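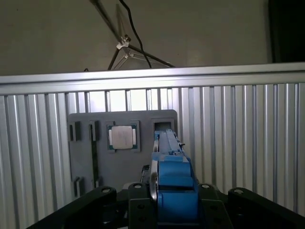 Linum Workshop Support
Ticket: CPU holder on fixture plate, tight socket pocket
Status: Closed
Priority: Normal
Opened: 26 March 2019
Site: Brirum, bench room
Category: Fixtures and part holders

Reported problem

Processor does not seat flat in the square socket holder on the gray plate. One corner stays high after placement. Pressing on the heat spreader brings the corner down, but it lifts again when the pressure comes off. The problem started after the plate was taken off the grooved aluminum panel for cleaning and put back. Before that the same processor went in and out without force.

The other holders on the plate are not affected. The small slot holder at the upper left and the tall narrow slot both accept their parts as before.

Requester asks whether the plate needs to be replaced or whether the pocket can be opened up with a file.

First response

Do not file the pocket. Material removed from a locating wall cannot be put back, and the symptom described points to a seating problem before it points to a size problem.

Please supply the following:

Plate revision, from the label on the back.
Which corner is high, looking at the plate with the small slot holder at upper left.
Whether the high corner moves to a different corner of the pocket when the processor is turned a quarter turn. For this test, rest the part on top of the pocket without pressing it in.
Tightening method used when the plate went back on the panel.

Handle the processor by the edges of the green substrate. Keep fingers off the gold contacts.

Requester reply

Plate is a Skamier, revision 3. High corner is lower right. When the part is turned, the high corner stays at the lower right of the pocket, so it does not follow the processor. Plate screws were tightened by hand with the short key, one fully down and then the next. No torque setting was used.

Additional information: the second processor kept as a spare does the same thing in the same corner.

Diagnosis

Fault stays with the pocket and not with the part. Two causes are likely.

(a) Debris under the lower right corner of the part. The floor of the pocket has a relief groove along the inside edge, and cleaning residue collects there.

(b) Plate twisted on the panel. Driving one screw home before the others are started can pull a corner of the plate down and leave the opposite side proud. Twist in the plate closes the pocket walls very slightly at one corner. Clearance in the revision 3 pocket is small enough for this to matter.

Steps issued

1. Remove the processor and put it in an antistatic tray with the lid closed.
2. Brush out the pocket with a dry soft brush, working from the center to the corners. No solvent. The previous cleaning agent should be identified and reported in this ticket.
3. Run a wooden pick along the relief groove on all sides. Do not use a metal pick.
4. Loosen all plate screws until the plate can be shifted by hand.
5. Wipe the back of the plate and the faces of the panel where the plate sits. Check the panel grooves for chips.
6. Start every screw with the fingers. Tighten in a diagonal pattern in two passes.
7. Lay a straightedge corner to corner across the plate, both ways, clear of the raised holders. Report any gap.
8. Reseat the processor without pressing. It should drop in under its own weight.

Requester reply

Steps 1 to 3 done. Some gray paste-like residue came out of the groove, mostly from the right side. Cleaning agent was the general bench spray, wiped with a paper towel. Part tried at this point, before loosening the plate: corner still high, but less than before.

Steps 4 to 6 done. One aluminum chip found in a panel groove behind the plate, near the lower right. Removed.

Step 7: no gap on either diagonal.

Step 8: processor drops in flat. Spare also drops in flat.

Follow-up test

Requester was asked to repeat the insertion with both processors and to check for marks on the substrate edge. Result after 78 insertions: no high corner, no visible marks, no change in fit. Plate left on the panel overnight and checked again with the same result.

One side question was raised during the test. The tall slot now feels a little looser than it did. This is expected — the same twist that pinched the square pocket was also gripping the part in the slot. If the part in the tall slot leans enough to cause trouble, open a separate ticket under the Samuel bench number and do not pack the slot with tape.

Resolution

Two contributing causes: a metal chip trapped between plate and panel, and residue in the pocket relief groove. Uneven tightening probably made the first one worse. Plate is not defective. No replacement sent.

Notes for the bench file

Brush pockets dry. Bench spray is not to be used on the plate while it has parts in it, and paper towel should be replaced with lint-free cloth.
Clear the panel grooves every time the plate comes off.
Recheck the plate screws after 700 insertions or 5 weeks.
Plates older than revision 3 have no relief groove, so step 3 does not apply to them.

Related: pocket clearance query from December, closed without action. That plate should be checked for chips behind it the next time it is removed.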